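Moving the Riis cell over to the new gripper

I put off swapping the gripper on the Riis cell for most of the summer. The old one still closed when you told it to, so there was always something more urgent. Then in October the left finger started lagging behind the right one, and every pick came up a little crooked. I ordered the Tasteck parallel gripper and set aside an afternoon for it.

We keep a simulated copy of the cell, which Benvinda Ramalho built before I joined. Any change to the arm goes into that copy first. The room in it is a dining room with a table, chairs and a few dishes, and the test part is a small red-orange clip. If the settings hold up there, they go on the real arm.

Getting the model in

The Tasteck model comes as one file with the linkages already joined, and it loaded the first time. The mass was wrong, though. The file had 505 grams for the whole gripper, which leaves out the adapter plate. I put ours on the scale with the plate bolted on and got 1,510 grams. If you leave the low number in, the arm thinks it is carrying less than it is and droops at the end of a long reach. I had that on the old gripper for weeks and blamed the joint calibration.

After the mass I set the tool center point. The tool center point is where the controller believes the fingertips meet, and everything else hangs off it. I used to eyeball it from the side view. Now I use the wrist view and look straight down the fingers.

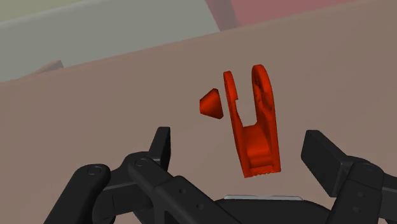 My routine for the tool point is to leave the palm angle alone and only change the distance along the tool axis. Two numbers moving at once is how I got lost last time. The wrist view helps with this because the palm and both fingertip pads show up together. With the clip between the pads and above the palm, I can judge whether the gap is centered and whether the pads lean the same way. I also check the pivot joints on the linkages while I'm in there. The joint axes have to sit in the middle of those round discs, and if one is off the finger swings along a slightly wrong arc. Mine was off on the outer left link by 2 millimeters. I fixed it in the model file and saved it under a new name, so the supplier's copy stays as it came.

Contact settings

The contact stiffness was the slow part. Too soft and the pads sink into the clip. Too stiff and the clip jitters, then shoots out sideways. The Bisen controller has its own grip force limit, and the simulation ignores it unless you copy it over by hand. I copied it over, then worked the stiffness up in small steps. I ran 300 open and close cycles at each step with the part held fixed, watching the finger position log for drift. It takes a while, but you can leave it running and go do something else. I cleaned the filters on the cabinet and relabeled the cables.

Approach height

The last thing was the approach. The arm comes in high over the table, stops, and then drops straight down. The fingers on this gripper are longer than the old ones, so the old approach height left too little room. I raised it and then checked the whole path against the dishes. The white bowl is the one to watch, as it sits a short way from where the gripper comes down, and there is a mug near the far edge as well. I look at this from the room view with the fingers open and nothing in them. The right finger hung a little lower than the left when I looked, so I measured the clearance from that one.
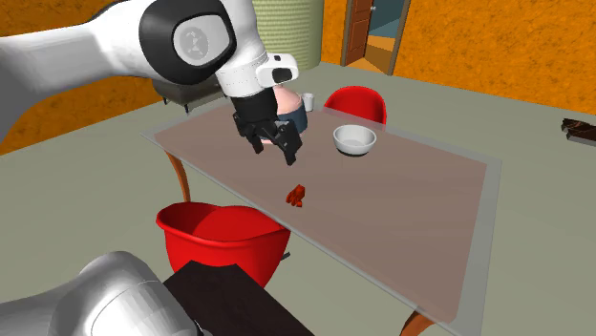 On the real arm

With the numbers settled I did the swap itself. Power off at the cabinet, air off, old gripper unbolted. The Arkska adapter plate has a locating pin that only fits one way, but it will let you start the bolts with the plate turned wrong, so find the pin first. I tightened the bolts in a cross pattern and went back over them once the arm had been through its warmup moves.

The cable was too short by a hand's width. The old gripper had its connector on top and the Tasteck has it on the side, so I rerouted it under the wrist and put two new clamps on. Turn the wrist through its full range by hand before you cut any ties.

Then I loaded the new payload and tool point, set the speed to the slowest setting, and ran the path with no part on the table. I still need to order a spare set of fingertip pads and write the new payload on the card inside the cabinet door.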